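# I'd pay for the arm again, but I wouldn't pay for the plan

May 30, 2024

I've had the Skenitz tabletop arm for long enough now that people have started asking me whether they should get one, and my answer keeps coming out longer than they wanted. So I'm writing it down. 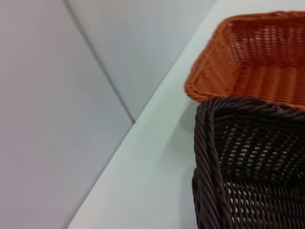 The kit cost me 3184 euros, and for that you get the arm, a gripper, the little wrist camera and a year of the sorting service, which Skenitz calls Harasym. After the first year Harasym is another 1619 euros, every year, for as long as you want the thing to know what it's looking at. That second number is what I want to grumble about.

First the nice part though, because there is a lot of it! I run a small packing business (yarn, mostly, plus buttons and bits) and I wanted something that could put odds and ends into the right basket while I got on with labels. Setting it up took me an afternoon. You bolt it down, you show it your containers, you give each one a name and off you go. I'd read grim things about woven baskets - all those little holes are meant to confuse cheap cameras - and I was ready to go out and buy ugly plastic tubs. I didn't have to. It learned an orange one and a dark brown one on the first go, and it has told them apart ever since.

It is slow. I timed a bag of 105 mixed skeins against my own two hands and I won easily, with time to put the kettle on. I don't mind that. The arm doesn't need to beat me, it needs to be doing something while I'm doing something else, and it does.

My friend Araceli Vallejo bought the Movholm at the same time, which is the one everybody compares it to. Hers is quicker and the gripper is gentler on soft things. It also makes a whine that I couldn't live with, and the app is dreadful, all menus inside menus. On the other hand she paid once. Her arm will carry on knowing her trays and boxes whether or not she ever sends Movholm another penny, and every time we talk about it I get a bit crosser.

Because what am I renting, really? The baskets don't change. I taught the arm myself, on my own table, with my own stuff. Skenitz says the yearly fee pays for updates and "improved recognition", and I'm sure some clever people are working hard on it, but I've had 3 updates since November and the only difference I could find was that the buttons in the app went round instead of square. If you let the plan lapse, the arm still moves, but you're back to typing in positions by hand. I tried that mode for a morning and gave up before lunch.

I'd be quite happy with a smaller fee for people who want new features, and the basic sorting left switched on for good. Eler does it that way with their label printers and I've stayed with them for years, so it clearly isn't an impossible way to run a business.

So, should you buy one? If you can treat the yearly cost as part of the price, yes, and I think you'll enjoy it. I'm fond of mine. If you were hoping to buy a machine and own it, look at the Movholm and get some ear plugs. I've got until the autumn to decide about renewing, and I've written to Skenitz twice to ask if there's a cheaper plan. No reply yet.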